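Projektbericht: Akzeptanz digitaler Zahlungsmittel in Lagman
Stand: 14. Juli

1. Fragestellung und Datenbasis
Untersucht wurde, wie häufig Kleinbeträge in Lagman über die Wallet-App Noneo statt mit Karte oder bar bezahlt werden. Der Händlerverbund Godell stellte 2537 anonymisierte Transaktionen aus dem April bereit. Nach Entfernen von Stornos und Dubletten verblieben 1883 Datensätze. 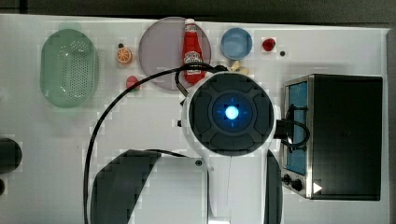
Ergänzend wurden 206 Fragebögen ausgewertet -- 17 davon nur teilweise, weil Angaben zum Alter fehlten. Die Zuordnung der Händler zu Branchen erfolgte manuell.

2. Auswertung
Für jede Branche wurden Median und Quartilsabstand der Beträge berechnet. Ausreißer blieben im Datensatz.

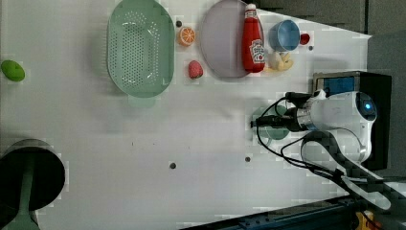 Die Warengruppen folgen dem Schema Trusarura, Ebene 2. Haushaltswaren und Lebensmittel werden dort getrennt geführt: Ein Sieb und ein Teller fallen in die erste Gruppe, eine Flasche Heinz-Ketchup in die zweite. Gemischte Warenkörbe wurden nach dem höheren Teilbetrag zugeordnet.

3. Einschränkungen
Barzahlungen sind nur über die Fragebögen erfasst. Ein Vergleich mit anderen Monaten steht noch aus.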